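Tulstead Folding Laundry Rack, After Six Months of Daily Use
Review by Uriel Cisneros
July 5, 2020

I have wanted to write about this drying rack since January, when I finally gave in and bought one, but I told myself I would wait until I'd lived with it through both a damp winter and a sticky start to summer. We have been hanging nearly everything indoors since then (our dryer gave up right after the holidays and we never did replace it), so the poor thing has had a real workout, and I feel I know it pretty well by now!

The rack I bought is the larger of the two Tulstead makes. I paid $44 for it at Pullham, the housewares store over by the old post office, and carried it home on the bus, which tells you something about how light it is. The smaller Dultirden rack we had before cost less, but it leaned to one side from the very first week and the feet left gray marks on the hallway floor. My wife called it the drunk heron. I was fond of it, but I don't miss it.

Setting up the Tulstead is a matter of pulling the legs apart and pushing down the center bar until it clicks. The click is stiff when the rack is new. For the first couple of weeks I had to lean on it with my palm, and I worried I had bought a dud, but it loosened up nicely and now I can open the whole thing one-handed with a basket on my hip. Folding it back is even easier, and it slides in behind our bedroom door with room to spare.
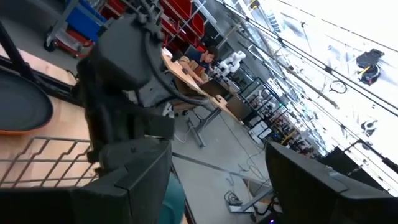 Now, the rods. There are 7 long ones across the top and they are spaced generously, so a bath towel can hang folded over one without touching its neighbor. I can't tell you what a difference that makes. On the old rack our towels were always crowded together and took until the next evening, and they came off smelling like a basement. On this one I hang them after breakfast and they are usually ready by bedtime, a bit longer when it rains. Jeans are slower, but jeans are slow on anything.

The side wings are where I have a complaint or two. They fold up to hold flat things like sweaters, and they're held by a plastic hook that I don't entirely trust. Load one wing with wet bath mats and leave the other bare, and the rack will start to tip - I've caught it twice. Balance it out and you'll be fine. I also wish the little sock clips were sold with it and not separately, especially as the ones from Tovar fit just as well and hold tighter.

A word on cleaning, as I had a letter from a reader asking. I wipe the rods down with a damp rag every month or so, and I have seen no rust at all, though there's a small chip in the paint on one leg where I banged it on the tub.

Would I buy it again? Yes, and I nearly did, for my sister, until she told me she has a clothesline and a backyard and would I please stop. If you live in an apartment and have one sunny corner, put it there, open the window a crack, and turn the towels over once around lunchtime.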